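Module handout 6: Worktop materials in the domestic kitchen
Stevard College, Interiors and Fit-Out programme
Issued January 16, 2026

This handout accompanies the lecture on worktops and should be read before the practical session at the Wikley workshop. Students are expected to know the terms in bold.

## 1. Stone names in the trade and in geology

The word "marble" is used loosely in showrooms. In geology, **marble** is limestone or dolomite that has been changed by heat and pressure, so that its grains have grown into an interlocking mass of crystals. In the stone trade the same word has long covered almost any carbonate stone that will take a polish, including many dense limestones. A client who asks for marble may therefore be shown several different materials, and the specification must state which one is meant.

**Granite** suffers from the same problem. Trade granite includes gabbro, gneiss and other hard silicate rocks. These are generally harder than marble and are not attacked by kitchen acids in the same way.

**Engineered stone** is crushed mineral bound in resin. Its pattern is set at the factory and repeats more closely than that of a quarried slab. Cutting it dry releases fine silica dust, and dry cutting is not permitted in any College workshop.

## 2. Behaviour in use

Students should distinguish between three kinds of damage.

- **Etching.** Acid from lemon juice, vinegar or wine reacts with calcite and leaves a dull mark. A sealer does not prevent it.
- **Staining.** Oil or coloured liquid enters the pores of the stone. A sealer slows this down and gives time for the spill to be wiped away.
- **Scratching.** Calcite stands at 3 on the Mohs scale and is marked by a steel knife. Quartz stands at 7 and is not.

Heat is a separate matter. Natural stone will usually accept a warm dish, but sudden local heating can open an existing flaw. Resin-bound materials may discolour. The client should be advised to use a trivet on all of them.

## 3. Finish

A **polished** finish is ground through successively finer abrasives until the surface reflects light. It deepens the colour and makes veining easier to see, and it also makes etching more obvious. The grinding sequence on the Wikley bench begins at 40 grit and passes through 400 grit before the polishing stages. A **honed** finish stops earlier and is matt. A **leathered** finish is brushed and keeps a slight texture.

Sample pieces of each finish are kept in the Sombatkul materials store, drawer 73, and must be signed out.

## 4. Reading the veins

Veins form where mineral-bearing fluid has filled fractures in the rock, or where impurities in the original sediment have been drawn out into bands. Pale veins in a dark stone are often calcite. A vein may be as sound as the stone beside it, or it may be a line of weakness, and the eye alone cannot always tell. The slab should be wetted and watched as it dries: an open crack holds water longer than its surroundings.

When marking out, keep sink and hob cut-outs away from heavy veining where the layout allows. The narrow strips in front of and behind a cut-out are the parts most likely to break in transport.

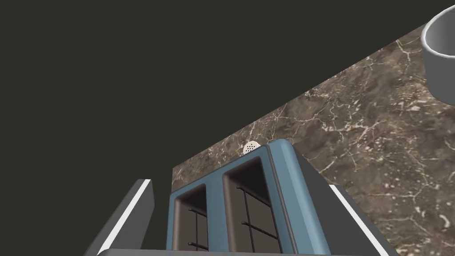 *Figure 1. Dark brown-grey worktop with branching white and cream veins; blue two-slot toaster.*

## 5. Joints and support

Joints should be placed over a cabinet side or a fixed rail. Where the pattern is strong, adjoining pieces are cut from the same slab and laid so that the veins run on across the joint. Colour-matched resin is used to fill, and is trimmed flush once cured.

## 6. Preparation for the practical

Read the Urkamum case notes and prepare a written answer of no more than 400 words to the following: the client has asked for polished marble beside the hob and sink. Set out the advice you would give before the slab is ordered, and state which finish you would recommend.

Safety footwear and eye protection are required in the workshop.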